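Kiscombe Pantry: shelf assistants wanted (part-time)

Posted 12/10/19

Jirell is looking for part-time shelf assistants for its self-service food room at Kiscombe. The job is putting fruit and vegetables out into open shelving, keeping the shelves clean and in order, and making up baskets for people who have booked a collection. It is 9 hours a week at first, split over mornings and early evenings. Hours may go up once the second room opens.

The food room is a members' shop. Members pay a small fee each month, come in when it suits them and take what they need from the shelves. There is no counter and no till. Most of what we stock is fresh, so the shelves are filled little and often through the day, and the person on shift decides what goes where.
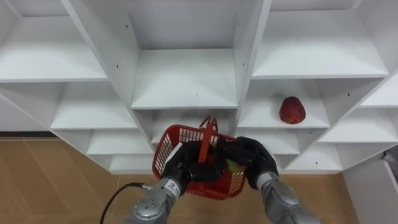

The white cubby shelving and one of the red mesh baskets.

The work

You will collect stock from the cold store at the back, check it and carry it to the shelves by basket. We ask for baskets to be used at all times for loose fruit. Carrying crates into the shelving area is not allowed, as the aisle is narrow and members will be in it.

Before anything is put out, the compartment is wiped and dried. Fruit goes straight on to the board with no tray or paper under it. Place it by hand, do not tip it out of the basket. Anything soft or split comes back to the cold store and is written in the waste book, with the reason.

Booked baskets are made up from a printed list. If an item on the list has run out, choose the nearest thing we have and write the change on the list. Leave the list in the basket.

At the end of the evening shift all fruit is taken off the shelves, the boards are wiped again and the baskets are washed and stacked upside down on the rack by the sink.

How the shelves are used

Each kind of fruit has a compartment to itself. We started this way in our first week and have kept to it, as mixed compartments ended up picked over and were slow to check. When stock is low we still spread it out: a pear has one compartment and a red apple has another, one row lower and to the right, and the ones between and beneath are left clear for the next delivery.
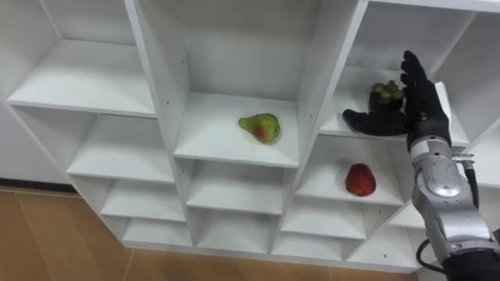 Training takes place over two shifts, both paid. On the first you will work alongside the person on duty and learn the cold store, the waste book and the booking lists. On the second you will fill the shelves yourself. One thing we will go through is how to set fruit down so that it stays where it is put; a pear, for instance, is best laid on its side on the board, with the neck pointing along the shelf. You will also be shown how to deep clean the unit, including the small holes in the side panels, which need a dry brush and no spray.

What we are looking for

You do not need shop experience. You should be tidy, on time and able to work alone for part of a shift. You will be on your feet throughout and will need to reach both the top and bottom rows. Some stock arrives in heavy boxes, but a trolley is provided and help can be arranged if you tell us beforehand. A food hygiene certificate is useful. If you do not have one, we will pay for the course.

You must be 18 or over for the evening shift, as it includes locking up.

Pay and conditions

Pay is by the hour, at the same rate for mornings and evenings, and goes into your bank account every four weeks. Aprons and gloves are supplied. Please bring your own closed, flat shoes. Staff have free membership of the food room from the day they start. There is a trial period of 8 weeks, after which we will meet to talk about how it is going and whether the hours suit you.

The building is on the Veten estate, in the unit next to Hämäläinen Joinery. Bicycles can be left in the yard. There is no staff parking.

How to apply

Write to Jirell at the Kiscombe address or hand in a letter at the food room during opening hours. One page is enough. Tell us which shifts you could do, when you could start and any work you have done with food, paid or unpaid. We do not need a CV.

We will be meeting applicants at the end of October. The meeting lasts half an hour and includes a look at the shelves and the cold store, so please dress for a cool room. Everyone who applies will get a reply.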